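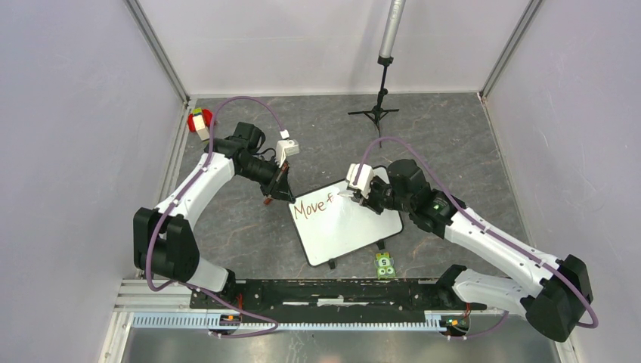 Re: Little whiteboards, who still uses them?

rocha_jaime: Me! Mine lives on the kitchen bench and I love it. Brownish-red marker looks fantastic on white, so much warmer than black.

Citelus87: Gorgeous colour, but red ghosts terribly if you leave it a week. I'm back to black.

rocha_jaime: Mine wipes off fine with a damp cloth! Do you prop yours up? I reckon the small feet make all the difference.

kodbridge_mum: Disagree, mine's stuck on the fridge and my writing's heaps neater there.

Contact the moderators | Back to top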